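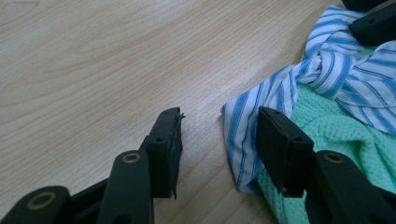

Ultmont Batch Resizer for Windows

By Florante Lagman
September

Ultmont is a small desktop program that makes a folder full of photos smaller. It also renames them, turns them the right way up and puts your name in the corner if you ask it to. The makers call it "the last picture tool you will ever install". I have installed four of those already, so I gave this one a proper go before putting it on the site.

What you get

One download, one licence, two computers. The licence is for the version you buy, and the small print says "free updates" without saying for how long. I wrote to ask and got a reply from Bình Nghiêm on their support desk, who told me updates are free until the next main version. When is that? He didn't know. Make of that what you like.

How it did

I pointed it at a folder of 1305 holiday and family pictures and asked for copies with the long side set for email. The box says "in seconds". It was long enough for me to make tea and drink most of it. My machine is old, but the page doesn't say you need a new one.

The copies were fine. Faces stayed sharp and skies didn't go blocky, which is where the free tools usually let me down. Two files were skipped without a word. I only found out when I compared the folders, and both turned out to have odd marks in their names. A program that skips a file should say so, and I would hold back a star for that alone.

The "smart crop" is another matter. It is meant to find the main person and keep them in the middle. It kept my uncle's elbow. Turn it off and crop by hand, the hand tool is decent and remembers the last shape you used.

Renaming works well. You can have the date first, then a word of your choice, then a number, and it shows you the new names before you commit. There is an undo, though only for the last job, and it is greyed out once you close the program.

Frames and collages

You will see these in the adverts. There are 24 frame layouts and I would use perhaps two. The rest have hearts or film strips on them and you can't change the colour. If you mainly want collages, buy something else. Ultard costs less and lets you drag the edges of each box, although its resizing is poor.

What you need

Windows, a mouse, and enough disk space for a second set of your photos. It never writes over the originals unless you tick a box, and the box is off to begin with. Good. There is no phone version, in spite of the phone in the banner on their website.

Trial

The trial runs with everything switched on but stamps a grey word across each picture. Use it on a copy of your worst folder, the one with the strange names, and count what comes out the other end. If you are happy with that, it is a fair buy for anyone who sends a lot of photos. If you resize a picture now and then, whatever came with your computer will do.

Last updated: September

Related items
Ultard Collage Maker
Oei Photo Viewer
Cultine Duplicate Finder
Red-eye tools compared, by Milagros Fajardo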